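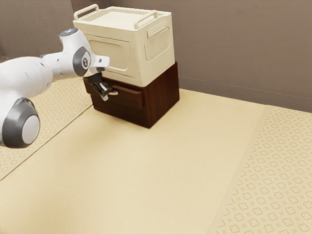 How do you get the smell out of an old baseball glove?

Baking soda and patience. Shake a couple of spoonfuls down into the fingers, stuff the palm with newspaper, and leave it someplace dry until Sunday. Then knock it all out over the trash and wipe the inside with a barely damp rag.

I learned this on my dad's 1979 first baseman's mitt, which had spent more years than I want to think about in a garage in Burkthorpe. It smelled like a wet dog had been keeping bait in it! I did one round, sniffed, did another round, and after that my daughter was willing to put her hand in it (big moment in our house).

Next comes the leather. Use a proper glove conditioner and go light, a dab about the size of a dime for the whole thing. Clem Baxter, who I played softball with in Menine, drowned hers in cooking oil once and it flopped like a pancake for the rest of the season. Rub it in with an old sock, do the laces too, and let it sit overnight before you play catch.

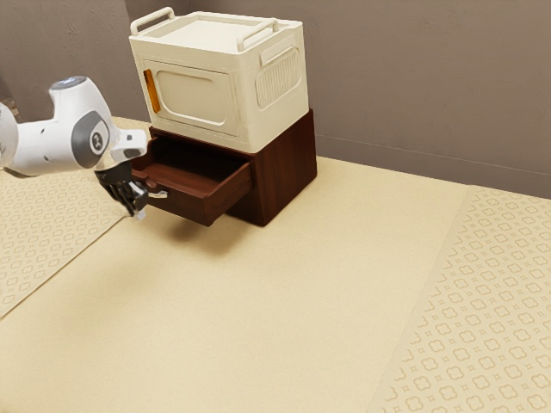
Small dark wood cabinet, drawer open.

If a lace is cracked, replace it now. A lacing needle and a 40-inch strip of rawhide will cover most of a web. Take a picture of the old lacing first, front and back, or you'll be sitting there like I was with 2 loose ends and no clue. Soak nothing. Tie a ball in the pocket, wrap it with a belt, and keep it out of the car trunk in July.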